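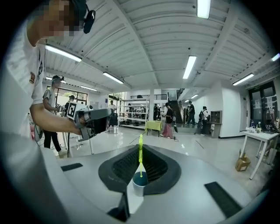 The Brilten is the T-shirt I print more than any other, and if you've come here wanting one shirt for a club, a stall or a cousin's birthday, you can probably stop looking and just pick a size. It's a proper cotton tee with a thick neck, it comes in white, stone, navy and black, and it takes ink beautifully. White is still my favourite. A white shirt with small dark graphics across the chest, like the one in the photo, looks crisp without shouting, and it's kinder on your wallet as well (one dark ink on a light shirt is the cheapest job I do). Big prints are great fun too, but they make the front stiffer, and some people can't stand that on a warm day.

The cloth is 238 gsm, so it's on the heavy side. I used to stock a much lighter shirt and I got fed up with it going see-through and twisting at the seams, so when the last boxes went I didn't reorder. The Brilten is cut and sewn by Vlachopoulos and arrives at my unit in Porkside with no label in the neck, only a little size tab on the side seam that pulls off. If you want your own name inside the collar I can print that in grey for a bit extra. Please don't ask me to sew labels in, I'm hopeless with a needle!

Sizing. It's a straight, fairly boxy fit with sleeves that stop just above the elbow on most people. I wear a medium in nearly everything and I wear a medium in this. If you like your shirts close, go down one. If you're between sizes and plan to tumble dry it, go up, as the body will lose a little length the first time (the width hardly moves). Lay a shirt you already love flat on the bed, measure armpit to armpit, and compare it with the chart I send out with every quote. That beats any guess I can make by email.

Ink is Flurnach water-based, mixed here in the unit. It sinks into the cotton instead of sitting on top, so you can't feel much once it's been washed. On navy and black I put a pale layer down first, so those feel slightly thicker and cost a little more. Flurnach black is a lovely deep one, by the way, and I use it for nearly all the small chest prints. Bright orange on navy is a pain and I'll try to talk you out of it, but I'll do it if you insist.

The smallest order is 4 shirts in the same design, and you can mix sizes and shirt colours as long as the ink stays the same. The most I can manage in one go is 500, and for that I need plenty of warning, more so in December when everyone suddenly remembers their staff party. I print up to three colours. Anything with photos or soft fades in it is better done by somebody with a digital printer, and I'm happy to say so if that's what you've got.

For artwork, send me a PDF or the biggest picture file you have. Black on a plain background is perfect. A drawing on paper is fine too, scanned if you can, and I'll tidy up the edges. Very thin lines tend to fill in, so if your design has tiny writing I might ask to thicken it up a touch. You'll get a mock-up to look over, and I don't start until you've said yes to it, so do check the spelling! I've printed a whole box of "Gardenning Club" before now and we both felt silly.

Washing: inside out, cool, with similar colours. Iron on the back of the print. Fabric softener isn't needed and I'd leave it out for the first few washes.

Loose plain Briltens are usually on the shelf by the door if you'd like to feel one before ordering.

Contact | Delivery and returns | © Porkside Shirt Printing | Back to top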